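Maltgate Kids' Homes Records, README

Readme for the shared data folder. Please read before you open the spreadsheets, it saves me answering the same emails.

Last changed: Saturday, July 4, 2026

What it is

Yearly records from the children's homes that Maltgate helps pay for. Mostly beds, meals, school fees, staff hours, visits by relatives. One row per home per month. 157 rows in the main file at the moment, more when Kozan sends the rest of theirs.

It's not a list of children. No names, no birthdays, no photos of kids, no case notes. If you find any of that in here, delete your copy and write to the Maltgate office the same day.

Who is in it

Four homes. Jandlow is the biggest and has the longest run of figures. Kozan came in later and keeps its books by school term, so their months were split by hand (see below). Zetlow is two houses under one name, counted as one until we can get them apart. The fourth asked to be left unnamed, it's "Home D" everywhere.

Files

homes_monthly.csv - the main one
fees_by_term.csv - school fees, uniforms, exam money
visits.csv - relatives visiting, by month, just totals
donations_in_kind.csv - rice, nappies, bedding, the lot
notes_old.txt - my notes from the first year, messy, keep for now

Columns in homes_monthly

home: short name, lower case
month: year then month
beds: beds that could be slept in, not beds owned
residents_end: children living there on the last day of the month
in, out: arrivals and departures. "out" includes going back to family, going to college, moving to another home. We don't split them, numbers are too small and people could be guessed
staff_hours: paid only
food_cost: local money, no conversion
infant: yes if the home took any baby that month

Blank means we don't know. Zero means zero. Please dont fill in the blanks.

How it was put together

Homes send paper or a phone message, someone at Maltgate types it in, a second person checks it against the paper. The second check was skipped for most of December because of the office move. Those rows have "unchecked" in the last column. They look all right to me but treat with care.

Kozan's term figures: we divided food and fees evenly over the months in the term. So their monthly food costs look very flat. They aren't flat in real life, don't draw a chart of them.

Any month where a home had fewer than 5 residents in an age band, the band is merged with the next one up. Same rule for visits.

Things that are wrong and known

Zetlow beds drop by half one spring and come back. One house was having its roof done and the kids were all in the other one. Real, not a typo.

Jandlow counts a boarder who's away at school as resident. Kozan doesn't. So don't compare the two on residents_end without thinking about it. I asked both to agree on one way. Still waiting.

donations_in_kind has values in it for some rows. They are guesses by whoever took the delivery. One says 200 and gives no unit, could be kilos could be money. Left as it was.
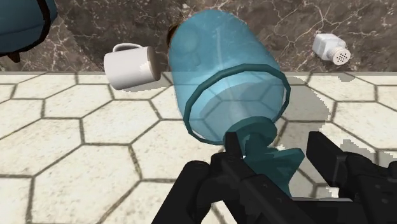 Formula milk is logged by the tin at Jandlow and by the box at Zetlow. Haven't found out how many tins to a box, so there's no total across homes. If anybody at Zetlow reads this, please tell me.

What you can use it for

Planning, grant forms, the yearly report, student projects if the office says yes first. Good for seeing when costs go up (start of the school year, every time) and how full a home runs.

What not to use it for

Ranking the homes. A home with high costs is often the one that took the babies. Also not for saying anything about why children come into care. Most of them at these four have at least one living parent and the reasons are not in the data at all. Don't put the word "orphans" on a chart made from this, the homes have asked us not to and they are right.

Sharing

Free to use inside Maltgate and the homes. Outside that, ask. Credit as "Maltgate Kids' Homes Records" plus the date at the top of this readme. If you make a cleaned-up copy, send it back to us and say what you changed.

To do

- split Zetlow into its two houses
- rest of Kozan
- finish checking the December rows
- agree on one way of counting boarders
- go thruogh notes_old and move anything useful in here
- visits.csv has two header rows, remove one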